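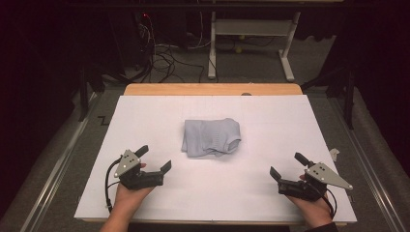

Folded knit on a white board, with a black gripper in each hand.

How to write a director's bio for a festival application

Most advice on festival bios comes from people selling a bio-writing service, so treat it with suspicion. Mine included, I suppose, though I only get paid to read the things. I've sat on selection panels for short documentary programs and I doubt a clever bio has ever got a weak film in. A bad one does make you sigh before pressing play.

1. Start with your name and what you make. "Jocelyn Agbayani directs short documentaries" is a perfectly good opening. "Storyteller, dreamer and seeker of truth" could be anyone.

2. Name the film you're submitting and its stage. If Undis is a rough cut, say rough cut. "Work in progress" covers everything from a locked picture to a folder of phone clips, and programmers know it.

3. List 2 earlier works at most, with your role on each. Be careful with "award-winning". Which award? If you'd rather not name it, drop the claim.

4. Cut the theory. I'm told that "interrogating liminality" plays well with some funders. Maybe it does - I've yet to meet one who could tell me what the film was about afterwards.

5. Check the limit. Plenty of forms count characters, spaces included, and 2000 goes faster than you'd think. Some simply chop off whatever's left over.

6. Write it in third person unless the form asks otherwise.

Guoqing Yan cut his bio for Nudska from a full page to this:

"Guoqing Yan is an editor and director. Nudska, his first feature documentary, is in post-production. He previously edited the short Jirkel."

Dull? A bit. I knew who he was and what he'd done, and then I watched the film.

Save a plain text copy before you paste it in. Online forms time out, whatever the help page promises.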